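FOR IMMEDIATE RELEASE
Thursday, May 18, 2023

Van Hecke Publishes Its Gripper Care Routine, All 16 Steps of It

BRUVPORT – Van Hecke today released the upkeep routine for its bedside tidying cell, a document its technicians have been asking for since October, at varying volumes.

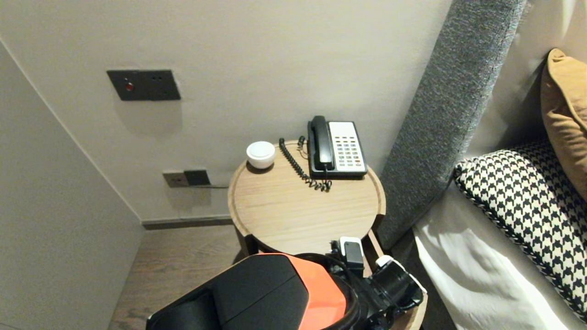
Service and Maintenance

The routine covers one arm, one gripper and one round table. Arm cables are checked before each shift, and the gripper is re-zeroed every 133 cycles. "We used to re-zero it when it looked sad," said Tracey Bunting, cell lead.

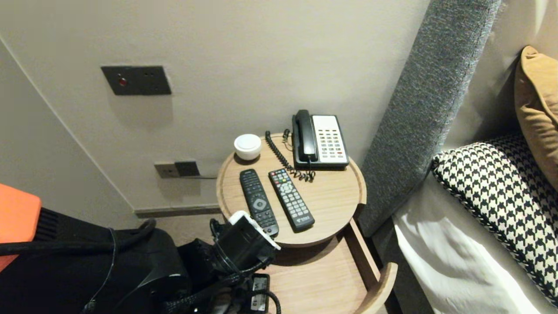 What Changes at the Verville Site

Finger pads will be replaced after 2000 grasps. Sudheer Arumugam, who had favored waiting until something fell, has signed off on the change. 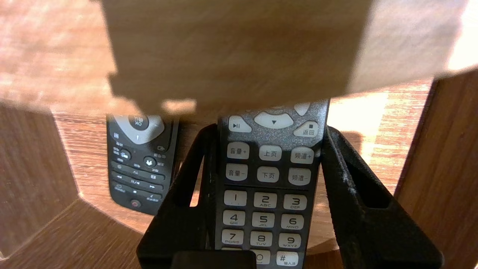
Finger care takes up most of the new routine. Technicians wipe both fingers, check the bolts and run a test grasp on a remote control. Light gray dust and scuffs like those on the outside of the right finger are logged as cosmetic – wipe, note, move on. Wear on the inner edge, where the finger meets the remote, means new pads.

Copies are available from Moataz El Ouafi at the Bruvport office.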